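Parallel jaws or wraparound fingers? A week of picking up the same block

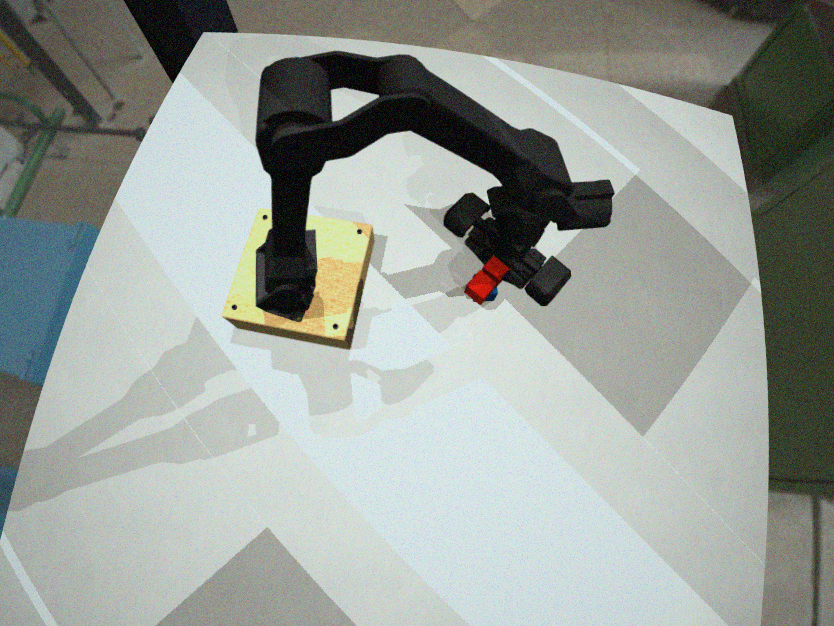 The arm in the simulator, gripper over the red block.

I've put off writing this one up for ages, mostly because I kept changing my mind about which gripper I liked. Every time I sat down to type, I'd run "just one more batch" and the numbers would move and I'd go make coffee instead. So consider this a snapshot of what I think in December, and feel free to hold me to it or not.

Quick background if you're new. I have a small arm at home that I've been slowly teaching to tidy things into trays, and before I let it do anything on the real bench I run it in simulation. The bench gets scratched otherwise (ask me how I know). The controller is Undirow, which I moved to over the summer after giving up on writing my own, and the two grippers I'm comparing are the Stosteck, which is a plain parallel one, and the Derese, which has jointed fingers that curl a bit when they meet something.

Ladi Fashola lent me his Derese model files months ago and has been very patient about my not using them. Sorry Ladi! They're great. The joint limits were all filled in and everything.

The test is dull on purpose. Block on the table, arm goes over, comes down, closes, lifts, holds for a count, puts it back. The block gets dropped at a random angle each time, so the wrist has to turn to match before it comes down. I did 282 picks with each gripper, same list of block poses for both, and then I did a second round with friction turned down because I don't trust the default friction in any simulator.

First thing I learned is that the approach matters way more than the fingers. My early runs came in from the side in a kind of swoop, and both grippers were awful, like embarrassingly awful. The trailing finger would clip the corner of the block and spin it, and then the fingers would close on nothing and the arm would proudly lift thin air and report success. I switched to hovering over the block, pausing, then dropping straight down, and most of the trouble went away in one afternoon.

The pause feels silly. It's a fifth of a second and I really wanted to get rid of it, but the wrist on this arm keeps wobbling a little after the forearm stops, and if you start down too early you carry the wobble with you. Undirow has a setting called settle time that does the same job, except it waits on all the joints, including the base, and the base is slow to calm down. I ended up turning it off and putting my own wait in just for the wrist.

Okay, the grippers. With the hover in place and normal friction, the Stosteck missed 7 picks and the Derese missed 11. So the cheap simple one won! I did not expect that, and I reran the whole list to check and got the same thing (same seed, so of course I did, but I felt better).

Then I looked at which ones they missed, and that was more interesting. The Stosteck's misses were nearly all blocks sitting at an awkward diagonal, where my angle estimate was off by a few degrees and the flat pads landed on an edge. The Derese didn't care about those at all, it just sort of folded itself around the problem. What it didn't like was small stuff near the block. The fingers sweep outward a bit when they open, and if there's anything lying close by they nudge it, and then the physics gets grumpy.

With the friction turned down it flipped completely. The parallel pads squeezed the block right out like a watermelon seed, over and over, and the curled fingers kept hold of nearly everything. I'm not giving numbers for that round as I changed the grip force halfway through and forgot to write down where. Adanech Chala has told me more than once to log the settings with every run and she is right, and it's now the first thing my script does.

A few bits for anyone trying the same thing:

Turn your physics steps up before you start blaming the fingers. I was running at a step rate that was fine for moving the arm around and terrible for contact. Going to 2000 steps per second made the jitter between pad and block mostly disappear. It's slower, so I leave it overnight.

Check that your "picked it up" test looks at the block and not at the fingers. Mine looked at how far the fingers had closed, which is how I got all that proudly lifted air.

Put some patterned texture on the table if you're using a camera for the angle estimate. I know a plain one is easier, but my real bench is covered in tape lines and shadows from the lamp, and the estimator that only ever saw a clean white table fell apart the minute I tried it on anything else. Shadows were the worst – it kept deciding the gripper's own shadow was part of the block.

So which one am I putting on the real arm? The Derese, I think, even though it lost the first round. My real blocks are old painted ones and pretty slippery, so the low friction results feel closer to my life. I've ordered the mounting plate from Hasodholm and they say it ships flat with the screws in a bag, which means I'll be drilling one more set of holes in a board that already has plenty.

Next up is two blocks touching each other. I tried it for ten minutes last night and both grippers picked up both blocks, so I need to have a think about that.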